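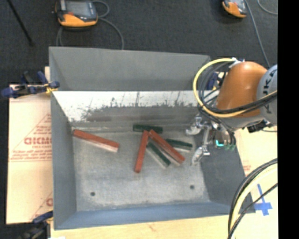

*Bin test with the red and green bars, gripper reaching in from the right.*

**Storkevow two-finger gripper, compared with the Bindon parallel jaw**

Both grippers were run on the same arm, in the same clamped metal bin, with the same program apart from the finger offsets. Parts were plain rectangular bars. Each gripper got 2000 pick attempts, with the bars dumped again whenever the bin was cleared.

The Storkevow completed 1425 of its picks without a retry in the first pass, before I changed the approach angle. Bars lying clear of the walls were routine. Bars leaning on or crossing another bar were where most of the retries came from, and the slanted panel at the back makes it worse – a bar against its base leaves little room for the far finger. Tilting the wrist 9 degrees helped there. The Bindon has thicker fingers and did not get into those positions at all.

Cable routing needs thought. The hose wants a wide loop at the wrist, and if it is too short it pulls on the fitting during the last joint's rotation. Too long and it drags on the bin rim. Set it at the worst pose, then tie it.

Finger wear was light after 3559 cycles, counting setup runs. Giorgia Rizzi measured the jaw opening before and after and found no drift worth correcting.

The Maltden controller takes either gripper, but the Storkevow driver drops its force setting on restart. Write it back in the startup routine.

For open trays, buy the Bindon. For deep bins with sloped sides, the Storkevow.

Still to test: the Thepsuriya soft pads.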